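Brosivix euro cylinder – keyed alike sets
Ref 3184. Sold by Haditport, door and lock supplies, trade and public.

Page updated Jul 20, 2025

Snap-resistant euro cylinder for uPVC, composite and most timber doors. One key for the front, back and side. Comes in sets of 2 or 4, singles if you ask. Five keys with every set, more can be cut at the counter or by post. Satin nickel or brass finish. Black was on the list until May, gone now, don't know yet if it's coming back.

What you get
Cylinders, as ordered
5 keys
Fixing screw for each cylinder
Key card – keep this safe, we can't cut extras without it

Sizing, please read this bit first
Most of our returns are wrong size. Measure from the centre of the fixing screw hole to the outside face, then from the same hole to the inside face. Two numbers, outside one first. Write them down before you take anything off the door. If the cylinder sticks out past the handle more than a couple of millimetres it's too long and easier to grip, which defeats the object. Doors in the same house are often not the same thickness so measure each one, even if they look alike.
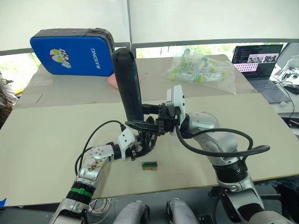
Thumbturn versions are the same length but the turn goes on the inside, so tell us which side is the short one. People forget. If you've ordered a set and only want the turn on one of them, put it in the notes box at checkout and we'll make it up that way, no extra charge.

Fitting
Ten minutes with a screwdriver if the old one comes out clean. Door open, the whole time. Take out the long screw on the edge of the door, put the key in, turn it slightly until the cam lines up with the body, slide the cylinder out. New one goes in the same way. Don't overtighten the screw – it only has to hold the thing still. Try the key from both sides with the door open, then with it shut.

Stiff key after fitting is nearly always the screw too tight or the door dropped on its hinges. Back the screw off a quarter turn and try again. If it's fine open and stiff shut, the door wants adjusting and a new cylinder won't help you. No oil please. Graphite or a dry lock spray only, oil picks up dirt and you'll be back to us in a year.

Not suitable for
Oval or rim cylinders, old mortice locks with a lever key, sliding patio doors with a hook lock on a half cylinder (we do a half, ask). Also not for fire doors on shared staircases unless your building manager has okayed it.

Can't do it yourself?
We fit locally. Nam-gil Kwon does most of the house calls and Osamu Amano looks after shops and offices. Ring in the morning if you want the same day, afternoons fill up. Locked out, snapped key, lost bag with the keys in – say so when you ring and you go up the list. Bring or have ready something with your adress on it, we do check. 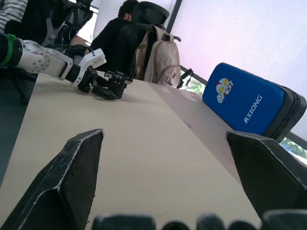 View across the tabletop

Compared with the others we stock
Jang cylinder – cheaper, fine for a shed or inner door, no snap line so we don't suggest it for the front.
Vestulska – heavier, longer key, takes a while to order in. Good if you want a master key over several flats.
Brosivix – the middle one and what we fit most. Keyed alike at no extra cost if ordered together. Adding a door later is possible with the key card, allow some 5 working days.

Delivery and returns
Stock sizes go out next working day. Keyed alike sets are made up to order so add a day or two. Collection from the counter is free, wait for the text before you set off. Unused cylinders can come back within the month in the box with all the keys. Missing a key, we can't take it back, sorry. Made-up sets with a thumbturn on one side are counted as made to order, so get the sizes right.

Guarantee
Two years on the mechanism. Finish isn't covered near the sea. Damage from a drill, from oil or from the wrong key being forced isn't covered either.

Questions
Can you match my existing key? Only if its a Brosivix and you have the card.
Do you sell handles? Yes, see door furniture. Check the screw centres first.
Can I have more than 4 alike? Yes, ring us, the website stops at four.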